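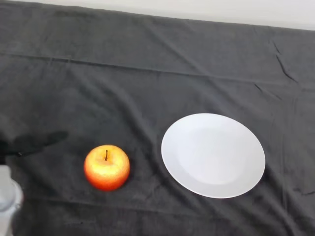
Grey cloth on the table, with the fold line still in it.

October
By Omolara Nwosu, project lead, Horar

Second progress report: the Rinunville songs recording

This report covers the work since the first payment came through. It goes to Consuelo Rivadeneyra at the Wibisono music fund, with a copy on our news page as the grant terms ask.

Recording

Seven of the eleven songs are now recorded in full. Two more have drums, bass and guide vocals. The last two have not been started. We planned to have nine finished by this point, so we are behind by two.

Most of the delay comes from the piano at the Gakach hall. It was tuned before the first session but the middle octave had slipped by the second, and we stopped after a morning of takes we could not use. The tuner came back the following week and did not charge us for the return visit. We have kept one take from the lost morning, the slow version of "Ferry Lights", where the piano sits low enough in the mix that the tuning does not bother anyone.

Ifeoma Adebisi has sung all the lead parts so far. Her voice was tired for part of the month and we moved her sessions to start at 2 pm, which suited her better. Corrado Zanetti has recorded accordion on four songs and will do a fifth. He has also written out the string parts, which were not in the original plan, and has agreed to do this inside his existing fee.

We dropped one song, "The Salt Road", after failing to reach the family of the writer. It has been replaced by a song of Ifeoma's own. The running order has changed as a result and the new one is attached to the emailed copy of this report.

Mixing and artwork

Rough mixes of five songs went to the fund with the first batch of receipts. Comments on the vocal level in "Harbour Wall" have been taken on board and it will be brought up slightly. Final mixing has not begun. We would like to do all eleven songs in one block so that they sound like one record.

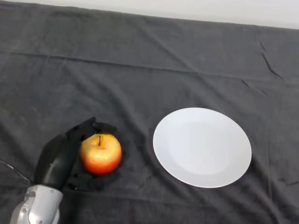 Creases in the cloth, with a black robotic hand at the lower left.

The sleeve will be a plain card wallet with a folded lyric sheet. Two printers have quoted. The cheaper one cannot print the inside of the wallet, so we are likely to use the other. Lyrics are typed up for eight songs and need one more check of the spellings.

Money

The string session will cost £434 for players and travel. This was not in the budget and we propose to meet it from the contingency line. Hall hire is over by £56 because of the extra morning. Everything else is on or under budget.

Audience work

The first open rehearsal was held in the hall and up to 30 people came. We had wanted a second before the end of the month but the hall was booked. It will now follow the string session.

Next steps

Record the last two songs and finish the two part-done ones. Book the string players. Settle the printer. We ask the fund to agree to move the delivery of final mixes back by one month. The launch concert would stay where it is.

Comments

Modupe Igwe
Sorry to see Salt Road go. My aunt may have an address for the family, will email you.

Omolara Nwosu
Thank you Modupe, please do. It is too late for the record but we could still play it at the launch.

C. Rivadeneyra
Received with thanks. I will reply about the extra month once I have been through the figures.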